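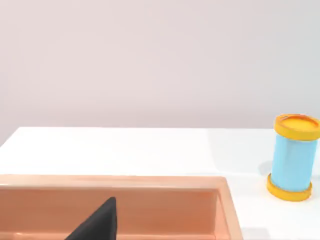 Halliday collects its pick-and-place examples in simulation first, and on the physical bench at Ukamau only after a task definition has settled. An operator drives the arm, the software logs every step, and the log becomes one episode. Layouts are kept sparse on purpose: one orange tray, one blue cylinder with a yellow cap and base, a white table and a plain wall. More objects are added in later sets.

## Collection FAQ

**How many episodes make a set?**
500. The current Prunurura set stands at 988 because two operators' work was merged into it.

**Do failed attempts count?**
Yes, if they are tagged. A dropped object followed by a recovery is useful - leave it in. Delete an episode only when the logger itself has crashed.

**How many retries are allowed in one episode?**
3. After that, end the episode, tag it "failed" and reset.

**Can I move the tray between episodes?**
Use the reset button, which draws new positions for you. Placing things by hand tends to produce the same few layouts.

**Why did my upload get rejected?**
Usually the task label is missing or doesn't match the list in Bultilura. Fix the label and upload again. You don't need to record anything twice.

**When are new sets released?**
Tuesday, after the label check has run.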